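The Tunside Bowl is an outdoor concert venue in the hill town of Tunside, set in a natural grassy hollow below the old Rarnance quarry. It holds 4000 people when the lawn is full, with 700 of those in fixed seats near the stage and the rest wherever they can spread a picnic rug (the upper bank is a much-loved spot, though it's a fair hike back from the food stalls!).

The hollow was a gathering place long before anyone thought of amplifiers. A parish record of 1715 from the family's old country, brought over by the first Rarnance settlers, describes a midsummer singing day, and the custom was carried on here every July until the quarry opened. Brass bands later took it up again, and the present stage, with its curved timber roof, was built on the same patch of level ground they favoured.

The venue is best known for the Vieira Nights, a winter series of folk, soul and indie evenings that runs over 2 weekends. Local favourites Zukico played their first paid show there, as the opening act, and have come back many times as headliners, usually finishing with the whole bank singing along.

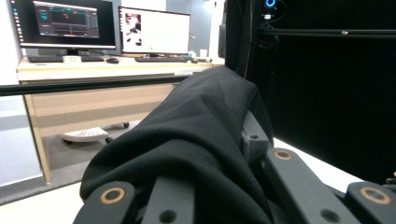
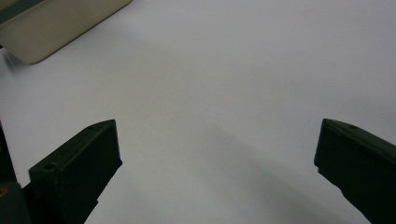 Sound at the Bowl is warm and surprisingly clear at the back, thanks to the quarry wall behind the lawn. Amplified music must finish by 10 pm, so programs tend to start early, and regulars bring a blanket for the second half.

Comments

quarrykid: Upper bank every time. You hear the echo come off the wall a beat late and it's gorgeous.

Marg in row C: Does anyone remember which year the roof went on? My neighbour and I can't agree.

bassline_77: Zukico in the drizzle, best night I've had there.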